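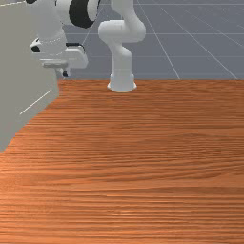
## 4 Arbeitsplatte ölen und einpflegen

Dieser Abschnitt gilt für unbehandelte oder vollständig abgeschliffene Massivholzplatten der Reihe Gokholm. Für werkseitig lackierte Platten gilt Abschnitt 6. Verwendet werden das Hartöl Cakia und die Pflegeseife Irow. Andere Öle können die Trocknungszeit verändern und sind mit den Angaben in dieser Anleitung nicht abgestimmt.

### 4.1 Voraussetzungen

- Raumtemperatur zwischen 18 und 25 °C, keine direkte Sonneneinstrahlung auf die Platte
- Holzfeuchte höchstens 10 %, gemessen an der Unterseite
- Platte mindestens 48 Stunden im Aufstellraum gelagert, auf Leisten, beidseitig belüftet
- Montage am Untergestell Penrose noch nicht abgeschlossen (siehe 4.5)

**Hinweis:** In der Heizperiode, insbesondere ab November, sinkt die Luftfeuchte in beheizten Räumen häufig unter 40 %. Die Platte in diesem Fall 72 Stunden lagern und während der Lagerung nicht abdecken.

### 4.2 Oberfläche vorbereiten

1. Platte mit der Oberseite nach oben auf Böcke legen. Böcke mit Filz oder Karton abpolstern.
2. Oberseite mit Körnung 120 in Faserrichtung schleifen. Exzenterschleifer nur mit Absaugung betreiben.
3. Schleifstaub absaugen.
4. Oberfläche mit einem nebelfeuchten Tuch abwischen. Die Fasern richten sich auf. Zwei Stunden trocknen lassen.
5. Mit Körnung 180 von Hand nachschleifen. Geringen Druck ausüben.
6. Kanten mit derselben Körnung brechen. Der Radius soll 2 mm betragen. An scharfen Kanten reißt der Ölfilm.
7. Unterseite einmal mit Körnung 120 schleifen. Ein weiterer Schliff ist dort nicht vorgesehen.

**Hinweis:** Körnungen oberhalb von 240 vermeiden. Die Poren werden zugesetzt, das Öl dringt ungleichmäßig ein.

Leimreste erscheinen nach dem Ölen als helle Flecken. Verdächtige Stellen vor Schritt 5 mit einer Ziehklinge abnehmen und danach mit Körnung 120 angleichen.

### 4.3 Öl auftragen

> **ACHTUNG – Selbstentzündung**
> Mit Öl getränkte Lappen, Pads und Schleifstäube können sich selbst entzünden. Gebrauchte Lappen sofort in Wasser tauchen und in einem verschlossenen Metallbehälter lagern oder einzeln ausgebreitet im Freien trocknen. Nicht zusammengeknüllt ablegen.

Die Platte erhält 3 Aufträge auf der Oberseite und 2 auf der Unterseite. Kanten werden jeweils zusammen mit der Oberseite behandelt.

1. Gebinde öffnen und das Öl mit einem Holzstab aufrühren. Nicht schütteln.
2. Mit der Unterseite beginnen. Öl mit einem fusselfreien Tuch oder einer Kurzflorrolle dünn verteilen.
3. 20 Minuten einwirken lassen. Trocken erscheinende Stellen innerhalb dieser Zeit nachlegen.
4. Überschuss vollständig abnehmen. Die Oberfläche darf danach nicht mehr glänzen.
5. Platte nach 12 Stunden wenden und die Oberseite in gleicher Weise behandeln.
6. Vor jedem weiteren Auftrag 12 Stunden warten und mit einem feinen Vlies in Faserrichtung zwischenschleifen. Staub entfernen.
7. Stirnholz bei jedem Auftrag zweimal nass in nass behandeln.

**Vorsicht:** Stehen gebliebenes Öl trocknet klebrig auf. Klebrige Stellen mit wenig frischem Öl anlösen, fünf Minuten warten und mit einem weißen Pad auspolieren. Keine Lösemittel verwenden.

Die Unterseite muss behandelt werden, auch wenn sie im eingebauten Zustand nicht sichtbar ist. Einseitig geölte Platten nehmen Feuchtigkeit ungleich auf und können schüsseln.

### 4.4 Aushärtung

| Zeit nach letztem Auftrag | Zulässige Belastung |
|---|---|
| 24 Stunden | Bewegen, Wenden |
| 3 Tage | Leichte Nutzung, trocken |
| 7 Tage | Normale Nutzung, kein stehendes Wasser |
| 14 Tage | Volle Beanspruchung, erste Reinigung mit Irow |

Während der Aushärtung keine Gummifüße, Folien oder Schneidunterlagen auflegen. Sie behindern die Sauerstoffzufuhr und hinterlassen Abdrücke.

### 4.5 Montage auf Untergestell Penrose

1. Untergestell ausrichten und die Stellfüße kontern.
2. Platte auflegen. Überstand an beiden Längsseiten angleichen.
3. Schrauben in die Langlöcher der Querstreben einsetzen. Bei Platten bis 1000 mm Länge genügen die beiden äußeren Streben, bei Platten bis 2000 mm ist zusätzlich die Mittelstrebe zu verwenden.
4. Schrauben mittig im Langloch handfest anziehen.

**Vorsicht:** Schrauben nicht mit dem Schlagschrauber anziehen. Die Platte muss quer zur Faser arbeiten können. Starre Befestigungen führen zu Rissen.

### 4.6 Laufende Pflege

- Flüssigkeiten unverzüglich aufnehmen.
- Für die Reinigung Irow nach Gebindeangabe in lauwarmem Wasser verdünnen, nebelfeucht wischen, trocken nachreiben.
- Keine Mikrofasertücher, Scheuermittel oder ammoniakhaltigen Reiniger verwenden.
- Matte Bereiche partiell mit Cakia nachölen. Vorgehen wie in 4.3, ein Auftrag genügt.

Dunkle Flecken durch Eisenkontakt lassen sich durch Nachölen nicht entfernen. Die Stelle ist abzuschleifen und nach 4.2 bis 4.4 neu aufzubauen.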